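Salt, Pepper and Everything After: My Project on the Shape of Kitchen Things

Last updated: April

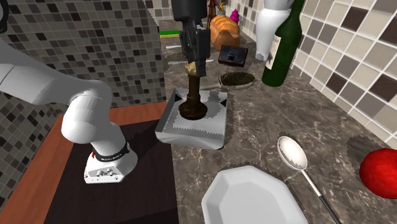
For my design history project I picked pepper mills, which got a laugh when I read my topic out on Monday, but I stuck with it and I'm glad I did! My question was pretty simple: why do so many kitchen and table things made on a lathe end up looking alike, even when they do totally different jobs? Once you start looking you can't stop. A tall dark brown piece with a flared, rounded base could be a candlestick or it could be a pestle, and with only the outline to go on I really couldn't tell you which. I got stuck on that for most of a week (my roommate was very tired of hearing it) and in the end it became the whole first section of my report.

So, the lathe. The wood spins, you hold a sharp tool against it, and whatever you do to one side you do all the way around. I took the beginner class at the Malon workshop in Stornelum so I'd know what I was talking about, and my first try was a sad little stick with a dent in it. The second was better. What I learned fast is that your hands want to make certain shapes. A curve that swells and then narrows feels easy. A sharp square step is hard and I tore the grain every single time. I think a lot of what we call "classic" is just what the tool likes doing, and then people got used to it.

Bases were my next section. If a thing is tall and skinny it needs a wide foot or it goes over, and that's true for a candlestick, a mill, a lamp, a chess piece, all of them. I turned 4 test pieces with the same height and different feet and pushed each one with a ruler until it tipped. The widest foot won, big surprise, but the second widest was close behind, and it looked a whole lot nicer. I'd pick that one for my own table.

Then I spent two afternoons with the old Treston catalogs in the library basement. They sold turned goods by mail and the drawings are gorgeous. The same profile shows up as a bedpost on one page and a table leg a few pages later, just stretched! One page offers newel posts in lots of 1,000, and I keep wondering who was ordering 1,000 newel posts. A builder, I guess. Sutcliffe, the smaller company across the river, copied plenty of those shapes but made them chunkier, and I kind of prefer theirs.

Last part was the survey. I showed 40 people plain black outlines of turned objects and asked what each one was. Mills got mixed up with chess pieces constantly. Rolling pins were safe, everybody knows a rolling pin. The candlestick got called a trophy, a lamp and (my favorite) a fancy plunger. I should have written down people's ages, because I think the older ones did better on the darning egg, but I can't prove it now.

If I did this over I'd start the turning class sooner and leave more time for sanding, which eats your whole evening. I'd also like to try metal, where the rules about grain don't apply, and see if I still end up making the same curves. My test pieces are on the shelf by the back window of the studio if anyone wants to push them over.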